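Visit to the Hastel coffee roastery in Undville

In June our small study group of the food trade course went to Undville to see the roastery of Hastel. We were 7 people, and I was asked to write the report because I complained the most about the last one. I will try to be exact.

We arrived a little after nine in the morning. Sang-wook Yang met us at the side door, as the front door belongs to the shop and the shop opens later. He has worked there for five years, first in packing and now as the person who buys the green coffee. Before we could enter the production hall we had to put on hair nets and take off our watches.

The first stop was the green coffee store. It is a cool room with a low ceiling, and the smell surprised me. I expected coffee, but raw beans smell more like hay or dry peas. Mr. Yang opened a sack of a lot they call Mrema and let us put our hands in it. Then he showed us the beans he had sorted out that morning: broken ones, some with small insect holes, and one small stone. The stone is the most expensive, he told us, because it can damage the grinder of a customer.

From there we went to the roaster. They roast up to 142 kilos on a normal working day, in small batches. Chang-ho Na was roasting when we came and he did not stop for us, which I understood well. He explained with his eyes on the thermometer. At a certain moment the beans begin to crack, you can hear it like popcorn but more quiet, and after this he must decide quickly. For the espresso blend, which has the name Fleron, he goes a bit further than for the filter coffees. We tasted both later and I preferred the lighter one, although most of the group did not agree with me.

The packing room was warmer and much louder than I had thought. The bags are filled by a machine, but the jars and the gift sets are still filled by hand. One of our group asked why they do not use the machine for everything. Mr. Yang answered that the jars are a small part of the sales, and changing the machine for them would take half a morning each time.

At eleven we came to the shop, where we had free time to look. I spent most of it at the black metal shelves. Bags, jars and tubs share the same shelf there, and I found it practical to compare them side by side. The small jars have gold or silver lids, and you see the coffee directly through the glass. Some jars further back are wrapped together in clear plastic, good for a present. There was also a round tub with a dark brown label that says BAKED.COFFEE, and a pale blue lid.

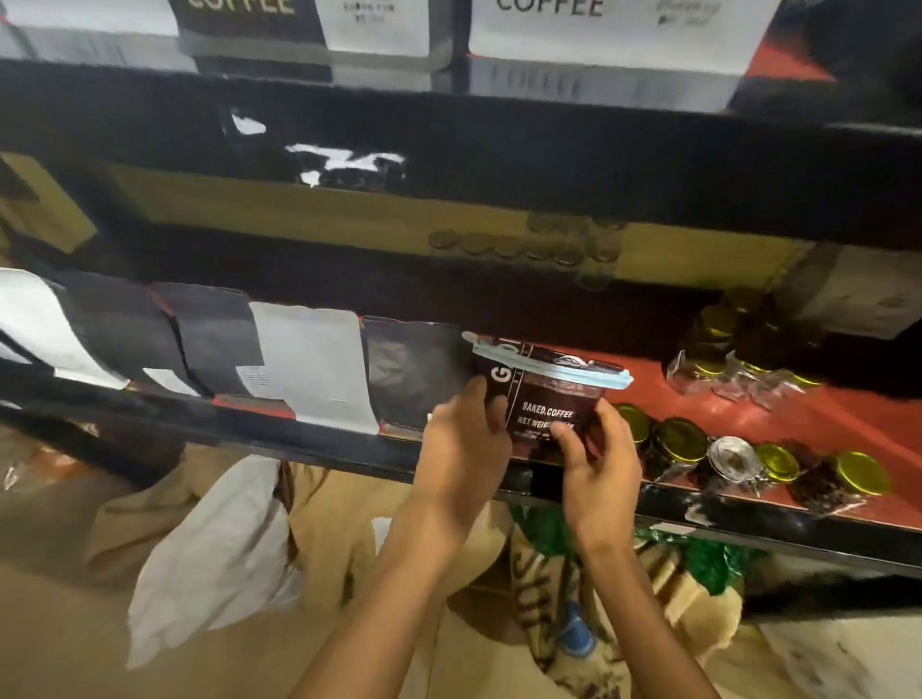
I asked Mr. Yang which packing keeps the coffee fresh for the longest time. He said that a good bag, well closed, is enough for most people, and that the cupboard over the stove is the worst place in the kitchen. At my home the coffee stands exactly there, so I moved it the same evening.

The tasting was at the end, at a long table behind the shop. We tried four coffees with spoons, and you are supposed to make noise when you drink. I was not very good at this. Mr. Na joined us for the last cup and gave us small bags of the Mrema to take home.

For groups who want to go: write to them some weeks before, and wear closed shoes. The visit took us three hours with the tasting. The bus back to the station leaves from the other side of the road, and we missed it by one minute.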